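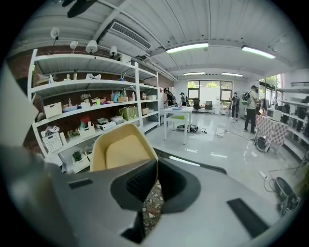

## 3.2 Setting and storage inventory

The third site, Ashby, is a ground-floor workroom used for small repairs and for sorting household goods. It was chosen after the visits to Ostska and Womville because its storage is open on the room side and had not been reorganised for the study. Items were left where their users had put them, and no instructions on tidying were issued before the survey in June.

The main storage is a tall white metal shelving unit set against a red brick wall. Its contents are mixed. Bottles, boxes, baskets, paper bags and potted plants share the same levels, and no shelf is given over to a single class of object. Spotlights are mounted along the top of the unit, in addition to the fluorescent fittings on the ceiling. A square white table stands in the middle of the room, and black cords run across the tiled floor.

We coded each stored object for level, container and visibility, following the scheme of Merrick's earlier household survey with two changes. First, a container holding other objects was entered once as a container and again for each item that could be identified without moving it. Second, living plants were given their own class, as they are handled more often than the ornaments with which they were previously grouped. Across the sites this produced 654 entries in 13 classes. Entries on which the coders disagreed were settled by Merle Merrick from the site notes.

Figure 2 shows the unit at Ashby. Baskets occur at more than one height, but the four white storage baskets at floor level differ in kind from those higher up. One holds a green plant, and another contains a white object with a cord. Under the Rivard convention each of these would be recorded only as "basket, open", and the difference in content would be lost. The clear plastic bin presents the opposite case: the small green items inside can be seen through it, so it was coded as a container with visible contents.

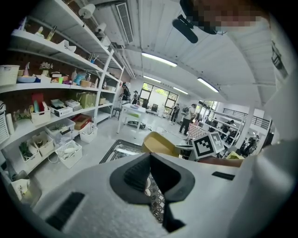

**Figure 2.** Shelving unit at Ashby, with open baskets and a clear storage bin on the lower levels.

Paper goods were the least consistent class. Paper towel rolls are mounted near the top of the unit, whereas a rolled sheet of paper stands upright at one side. The former were coded as fixed to the unit and the latter as free-standing, although both belong to the same class. Printed boxes were entered by form alone, and their labels were not used as evidence of content. The effect of this rule on the class totals is examined in Section 3.3.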